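Inscrevi-me no Gulus em abril, convencido de que uma app de receitas me ia tirar da massa com atum. Tem mais de 3,000 pratos, todos enviados por gente que cozinha em casa, e um filtro para "pronto em 15 minutos" -- presumo que com a cebola já picada por terceiros. O meu caril levou 53.
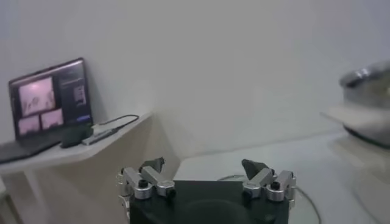

Um leitor escreveu-me que o truque é ignorar os tempos e ler só os comentários, onde alguém já queimou tudo antes de nós. Segui o conselho com o risoto. Queimei-o na mesma, mas acompanhado.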